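Home Projects Workshop diary Kit list Contact

August, by Mladenović, Nollthorpe shared workshop

Puda: two grippers and a cable run

Puda is our two-armed cable-routing project, and we love it! The task sounds small: pick up a cable and lay it into a row of white plastic clips on an aluminium rail. Cables sag, twist and spring back, though, so one arm has to keep the slack under control while the other goes for the clip.

We printed the gripper parts in the Bruvby corner of the workshop, mostly overnight. The first fingers were too blunt to get in beside the clips, so we redrew them with a long taper (much better!). By Sunday we had logged 150 practice runs, 19 of them with all 3 clips filled. The middle clip gave us the most grief.
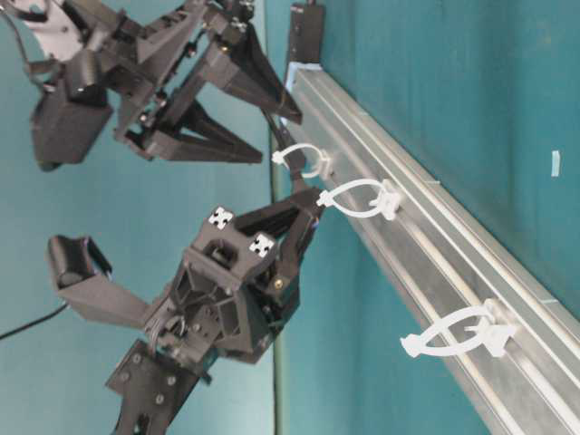

Both grippers at the clip rail, with the dark cable-like strap between them.

Next we want to slow the last part of each approach and try a softer cable. We also need to tidy the wiring on the lower gripper before the next long session. Our target is 900 runs by the end of term, and we can't wait to get going again.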